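Brundent Lab Teaches Robot Arms From Hand-Held Grippers, No Robot Needed
August 14, 2021 - Grornitz

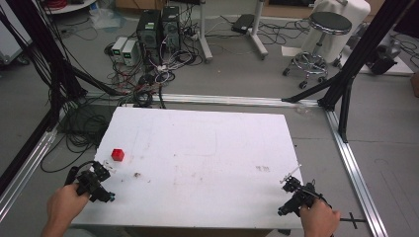 Two hand-held grippers at work over the white board, with the red cube near the left one. Photo: Brundent

I'm Iolanda Honorato, and I get to share the result our group has been chasing since April! We recorded 1276 short demonstrations with a pair of hand-held grippers, then trained a two-arm policy on them without ever driving a robot by remote control.

On our cube task the policy finished 5 more trials out of 100 than the one we trained the old way, by teleoperation. A small gap, I know - but collecting the data took about half the time, and I'm thrilled with that part.

Tarcísio Evangelista wrote the code that lines up the left and right hand recordings (he rewrote it twice, poor guy). "Timing between the hands was where we kept losing trials," he says. "Once that was fixed, the rest went fast."

Next up we're trying soft objects with our partners at Awwad. The paper and the first 1000 demonstrations are available on request from the Brundent press desk in Jetumville.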